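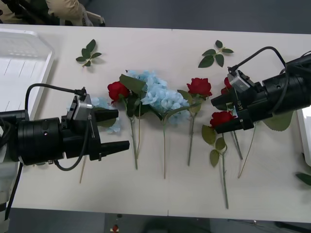 Flevero Artificial Stems: Red Rose and Light Blue Hydrangea

Long-stem artificial flowers for vases, table runs and display work. Both types are sold by the single stem and can be mixed in one order. Minimum order is 6 stems.

Red rose: deep red head on a long green stem, with dark green leaves.
Hydrangea: clustered pale blue florets, broad green leaves, single stem.

Stem construction

The hydrangea stem has a green wrapped section at the top and a shorter tan section at the base. The tan section is smooth and ends in a rounded tip. 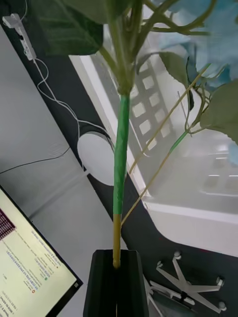
Cut from the tan end only. Cutting into the wrapped section voids the return. Use side cutters rated for craft wire and remove no more than 3 inches. Leaves can be bent outward by hand after unpacking.

Laying out

Lay the stems on a flat surface, heads in one direction, before filling the vase. Set the hydrangeas first, then place roses in the gaps.

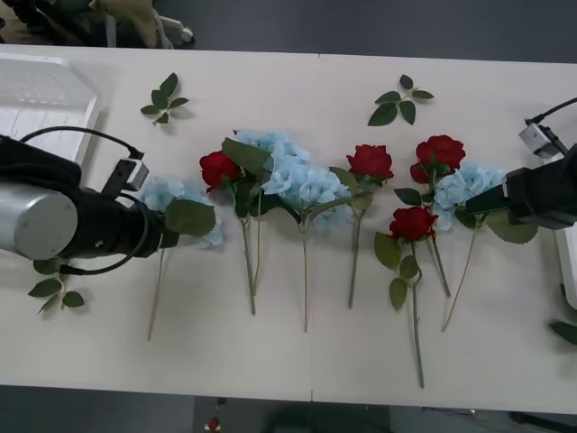

Keep leaves clear of neighboring heads, as florets catch on them when a stem is lifted. Dust with a soft dry brush. Do not soak. Indoor use only.

Ordering

Trade cartons hold 300 stems of one type. Cartons ship from the Villanueva warehouse. For split cartons, contact Maritza Huamán at the trade desk.

Page revised 4 May 2023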